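Moving a sourdough starter to a new apartment with very hard water
Posted in Home Baking Help, 11th August

KordestaniKitchen

Hi everyone, I hope it's all right to ask this in the bread section, although it may be half a water question. We moved to Bresport at the start of the summer, and my starter has been sulking ever since. I've kept this same starter going for 12 years (it came from my aunt, who had it from a neighbor) and it has always been a cheerful, reliable thing. At our old place I could feed it in the morning and have it doubled and domed by lunch. Now it takes until well after supper, and even then it only comes up by half, with a flat top and a sharper smell than I'm used to, a little like nail polish remover.

I feed it equal weights of flour and water, 50 grams of each, and I keep back a spoonful of the old starter each time. The flour is the same brand I've always bought. The jar is the same. The only things that have changed are the kitchen, which faces north and stays cooler than the old one, and the water, which leaves white rings on everything. The kettle was furry inside within a couple of weeks! My husband thinks it's the water. My mother thinks I've upset it by driving it five hours in a cooler bag with the ice packs touching the jar, and she may have a point.

I did try bottled water for two feedings and saw no difference, but then I read that two feedings is no kind of test. I've also read that hard water is good for dough, and on the very next page that it is terrible for dough, so I'm no further along. I have family coming in October and I'd dearly like to have decent loaves on the table by then. Should I be buying a filter? Starting over? I would hate to start over.

Thank you for reading all of this. I do go on.

Farzad Mazandarani

Please don't start over, and please don't buy anything yet. A starter that has lived that long and still comes up by half is in no danger at all. It's only tired and cold, and it will come back to you.

I'll take the water first, since your husband raised it. Hard water just has a lot of calcium and magnesium in it, and the yeast doesn't mind either one. Ours is so hard that my shower head has to be soaked in vinegar every month, and I've baked with it straight from the tap for years. What can bother a starter a bit is chlorine, and that's a separate matter from hardness. If your tap smells like a swimming pool, fill a pitcher at night, leave it on the counter with a cloth over it, and use it in the morning. That works for plain chlorine. Some towns use chloramine instead, and that one doesn't drift off overnight, so it's worth a call to the water company to ask which you have. They get that call from aquarium people all the time and won't think you're odd.

Now the cold. You mention the north-facing kitchen in passing, but I think it's the whole story. Yeast slows down a great deal between a warm kitchen and a cool one, and a few degrees can easily turn a lunch starter into a supper starter. Put a thermometer next to the jar, on the actual shelf where it lives, and read it first thing in the morning and again in the evening. I was quite sure my own kitchen was warm until I did this. It was warm at head height, where I was, and chilly down by the tile, where the starter was.
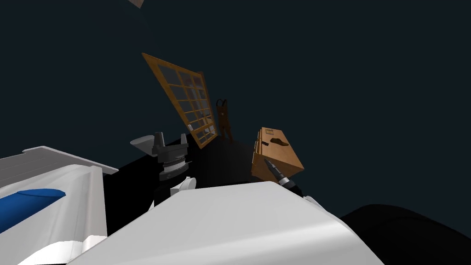
Once you know your numbers, find it a better spot. The top of the refrigerator is the usual advice and it's good if yours runs warm there (some don't). I use the oven with only the light on and the door propped open with a wooden spoon. Put a note on the oven door, in large letters, because somebody will preheat it. I lost a lovely rye starter to a frozen pizza that way and my son still hears about it at holidays.

The nail polish smell means it's hungry. It has eaten everything and been left waiting, which sounds strange when it's so slow to rise, but a weak starter can be both slow and hungry. So I'd change the feeding as well. You say you keep back a spoonful, and spoonfuls grow over the years without anyone noticing. Weigh it. Keep 10 grams, give it your usual flour and water, and swap a quarter of the flour for whole wheat or whole rye for one week. Feed it twice a day, morning and night, even if it doesn't look ready. By the end of the week you should see a proper dome again. If it still drags, give it a few more days before you lose heart - they do come back in a rush.

As for the ice packs, your mother can rest easy and so can you. Mine spends every vacation at the back of the refrigerator, and a ride in a cooler bag is nothing next to that. It needs a day or two to wake up and then it carries on.

Do let us know how it goes. And when you bake your first good loaf, dry a little of the starter on parchment paper, crumble it, and put it in a labeled jar in the cupboard. It will keep for a very long time, and you won't ever have to worry about losing your aunt's again.

vestari_bakes

Just get a filter pitcher. Changed everything for me. I have the Plusell one, takes up half the fridge door but fine. Also use more salt, my bread was flat and it was the salt.

Farzad Mazandarani

I don't like to disagree with a fellow baker, but please keep salt out of the starter itself. In the dough is fine, and 2 percent of the flour weight is a good place to begin. In the jar it will only slow things down, and this one is slow enough already.

A carbon filter pitcher does help with chlorine, I'll gladly agree there. Most of them soften the water only a little, so I wouldn't expect miracles for the kettle.

OvenMittMarge

I'd second checking the temperature. One thing to add, have you looked at your flour bag? Same brand doesn't always mean same flour. Mine went from malted to unmalted and the only sign of it was one word in the ingredients on the side. My starter was slower for a couple of weeks and then got used to it.

Also, if you put a rubber band around the jar at the level where you've just fed it, you can see how far it has come up and you don't have to guess. I take mine off and start again at each feeding. And try a loaf anyway while you wait! Make a small one with 800 grams of dough, let it rise as long as it wants, and don't go by the clock. Slow starter often makes very nice tasting bread. If it comes out heavy, slice it thin and toast it, and no one at my house has ever complained about toast.

KordestaniKitchen

Oh, thank you all so much. The thermometer is on the shelf now and it says 64, and I'd have sworn on anything it was over 70. So the jar has gone into the oven with the light on and a very large note on the door. I weighed my spoonful as well, and it was 38 grams! No wonder the poor thing was hungry. I've found some rye flour at the back of the cupboard and will start the twice-a-day feeding tonight. My mother has been told about the ice packs and is not convinced.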